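Skirnix releases Jumeo 2 with crease tracking for two-gripper paper folding

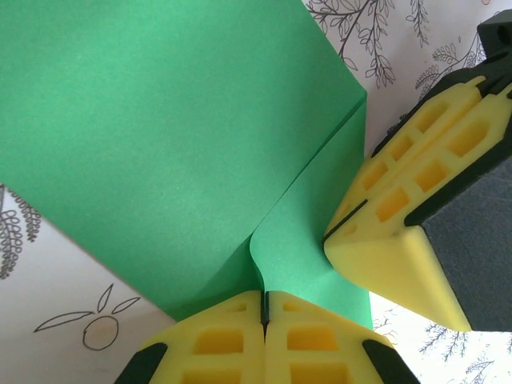 Skirnix has released version 2 of Jumeo, its open planning and control stack for thin sheet materials. The main change is a crease tracker that runs on wrist camera images and feeds the fold planner directly. Earlier versions relied on a fixed overhead camera, which lost sight of the fold line whenever a gripper moved in over the sheet.

The tracker fits a short curve to the edge of the folded flap and a second curve to the bend behind it. The planner uses the gap between the two to decide whether the flap can be pressed flat or needs to be pulled back first. A soft bend that is pressed too early tends to set as a crooked crease, and the release notes list this as the most common failure in version 1.

Development was done on plain coloured paper, including a matte green stock, laid over a white surface printed with line drawings of plants and fruit. The printed background is used for a reason set out in the documentation: on a blank table, a simple colour threshold finds the sheet every time and hides faults in the edge model. With leaf outlines running up to the paper's edge, the detector has to reject a large number of false line segments.

"The old detector was happy to follow a stem," said Kiều Ninh, who maintains the perception module. "It would leave the paper and carry on up the plant. We now score each segment on the colour to either side of it, and most of those errors are gone."

The training set contains 3000 labelled wrist images. A further 357 were held back for evaluation and are included in the download, along with the labelling tool. Ninh said the labels mark crease, free edge and bend as separate classes, and that bends are the least consistent of the three between labellers.

On the control side, the wrist loop now runs at 35 Hz. Gripper commands are issued as a target position with a limit on closing speed, and the limit drops once the fingertip is judged to be near the sheet. There is no force sensing in the reference setup. Contact is inferred from motor current and from movement of the paper in the image, and the two estimates are logged separately so that users can see which one triggered a stop.

Bheki Visser, who wrote the new planner, said the two arms are no longer treated as leader and follower. Each fold is now described as a set of constraints on the sheet, and the planner assigns holding and moving roles at each step. Roles can swap in the middle of a fold if one gripper runs out of reach. Visser said planning time is longer as a result, and that users with a single arm and a clamp should stay on the older planner, which remains available under a configuration flag.

Configuration files from version 1 will load, but gripper geometry must be entered again. The collision model previously treated each finger as a box. It now takes a tapered profile, with a separate margin for compliant pads, as the box model kept fingertips too far from the crease to be of use on narrow flaps.

Known issues in this release include loss of tracking on glossy stock, incorrect flap width when the sheet is curved along its full length, and a memory leak in the log viewer when the session is left open overnight. A fix for the leak is already in the development branch. White paper on a white background is not supported.

Drivers are included for the Jeon and Rostine arm controllers. The Rostine driver is marked experimental and does not yet honour the closing speed limit. Users of that controller are advised to set a low limit in the controller itself before running any of the supplied demos.

Skirnix plans a maintenance release in August. Support for fabric has been moved out of the Jumeo schedule and will be handled in a separate package.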